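# Dosing line rebuilt at Coste sodium hypochlorite plant

August 7, 2023

The hypochlorite building at Coste was put up to serve one customer and two tanker deliveries a week. By last year it was serving eleven customers from the same pair of glass-reinforced plastic tanks, with drums filled by hand from a hose and a lever valve. Jesteo, which operates the site, asked the process contractor Rikum to replace the filling and dosing equipment without closing the building for more than nine days.

Sodium hypochlorite is awkward to store. It loses strength with heat and light, and it gives off oxygen as it breaks down. Liquid trapped between two closed valves can build enough pressure to split a ball valve body. The old pipework had four such places. Two had been fitted with relief lines at some point; the other two relied on a written instruction to leave the downstream valve open.

Bushra Zaidi, who led the design for Rikum, started with the valves. Every ball valve on the new line is vented on the upstream side, and the number of isolation points has been cut. "There were valves there that no drawing explained," she said. "We traced each one and took out what had no job." Pipework is now PVC-U with solvent joints, run at a fall of 1 in 200 to a low drain point.

Storage was the second question. Jesteo had asked for a third tank. Zaidi's team argued for smaller stock and faster turnover, and the two original tanks were replaced by a pair holding 40 cubic metres each, bunded separately. The bund walls are sealed with a vinyl ester coating. A separate interceptor takes washdown from the tanker bay, so that no acid residue from the neighbouring unit can reach the hypochlorite drain and release chlorine.

Drum filling is done by weight. The operator places a drum on the scale, scans its label and closes the guard. A lance goes down into the neck and fills from the bottom, which reduces foaming. During the April trials the line filled 268 drums in a single shift, with six rejected for weight. Dace Navickas, shift manager at Coste, put most of the rejects down to a scale that had not been levelled after it was moved.

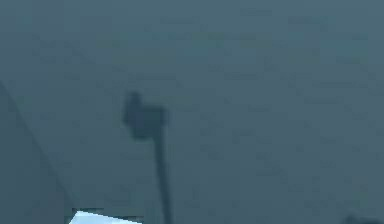 *Simulated view, with a dark upright form against a blue-grey surface.*

Control is by a Zinavel unit in the existing panel room. Tank level, temperature and bund alarms are wired separately from it, at Jesteo's request, and will stop the transfer pumps if the controller fails.

The shutdown ran to ten days. The extra day went on a flange at the tanker coupling, which wept at test pressure and had to be remade with a different gasket. Product strength is now checked at each tank change and again before dispatch. A fume scrubber for the drum bay is on order and will be fitted during the next planned stop.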